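**Ticket: letters arriving twice (or not at all) when typing in Tollalau**
Opened by: Ineke Dekker, Cuvthorpe
Status: solved, left open for comments until Sunday

**Ineke, first post**

Hello all! I'm transcribing the Cuvthorpe parish registers into Tollalau and I love it to bits, but since the May update my typing has gone very odd. Double letters everywhere ("Hannnah", "bapptised") and now and then a letter missing altogether. It's mostly in the long notes field. The short fields (surname, date, folio) seem fine, or near enough.

What I've tried so far:

- restarted Tollalau
- restarted the computer
- a different USB socket
- typed the same paragraph into a plain text editor: one double "n" in a whole page, so much better but not perfect

My register file has 1,420 entries in it. I'm on entry 200 of the second volume, so you can imagine I'd like to keep going.

**Wolfram Stöcker**

Lovely project, I had a peek at the first volume and it's a treat. Two questions. Do you have "suggest as I type" switched on in the notes field? And what is your key repeat delay set to in the system settings?

**Ineke**

Suggestions are on, yes, they came on by themselves after the update. Repeat delay was all the way over at "short". No idea how long it's been like that!

**Wolfram**

Right, try this and tell me what changes after each step. One at a time, please, or we'll never know which did it.

1. Put the repeat delay in the middle. Type the test paragraph.
2. Turn suggestions off under Settings > Notes > Suggestions. Type it again.
3. Close the side panel with the register scans. Type it again.

**Ineke**

Results!

Step 1: far fewer doubles. Still a few on "n" and "p".
Step 2: the missing letters have gone. Completely gone! I typed a full page of the 1,000-word test text that Mitsuko put on the forum and nothing was dropped.
Step 3: no difference that I can see, so I've opened the panel again.

So what's left is "n" and "p" only.

**Mitsuko Tamura**

Oh, this is good news, it means there were two faults sitting on top of each other. The dropped letters are ours. Suggestions search the entire file at every keypress, and once a file is over 1,000 entries the notes field can't keep up. I can make it happen here with your file, thank you for sending it. A fix is going into the next build: it'll wait until you pause before it searches.

The doubles on just two keys sound like the keyboard to me. Could you borrow another one?

**Heike Wegener**

Butting in because I had exactly this with my "e"! Before you buy anything, unplug it, turn it upside down, give it a gentle tap and brush between the keys with a soft dry paintbrush. Then wipe the tops with a cloth that's barely damp. Mine had half a biscuit in it, I swear. Plug it back in and type a row of each letter, slowly, then quickly. If the same two keys still double, it's the switches underneath and brushing won't help. 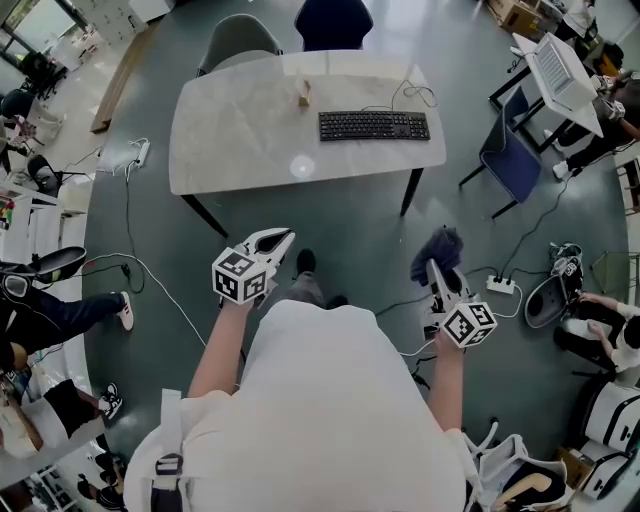
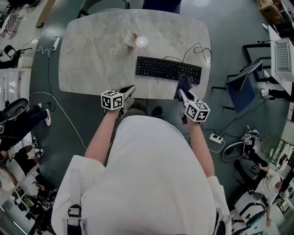
**Ineke**

Brushed, tapped, wiped. A quite shameful amount of fluff came out. "P" is perfect now, and "n" doubles maybe once a page, and only when I'm going at full speed. I'm so pleased! I've asked Benedikt whether he can spare one for a proper comparison.

**Benedikt Dreßler**

Happy to, I've an old Albers in the cupboard that still works beautifully (loud, mind you). I'll drop it round after choir.

**Ineke**

Right, the Albers is plugged in and I've done the test text all the way through. No doubles on any key. I turned suggestions back on for 4 entries just to be sure, and the dropped letters came straight back, so Mitsuko has it spot on. They're off again now.

**Mitsuko**

Perfect, that's the cleanest split we could ask for. I've renamed our side of it "notes field drops letters with suggestions on, large files" and linked it here. Would you try the test build when it's up? Same paragraph, same file, suggestions on.

**Ineke**

With pleasure. Is there a way to find the doubled letters I've already saved? I'd rather not reread the whole of volume two.

**Wolfram**

There is! Find > Patterns > "Repeated letter, three or more" will pick up the "Hannnah" kind. For doubles like "bapptised", run the spell check over the notes field only, and add the parish surnames to your word list first, otherwise it'll stop at every one of them. Save a copy of the file before you start.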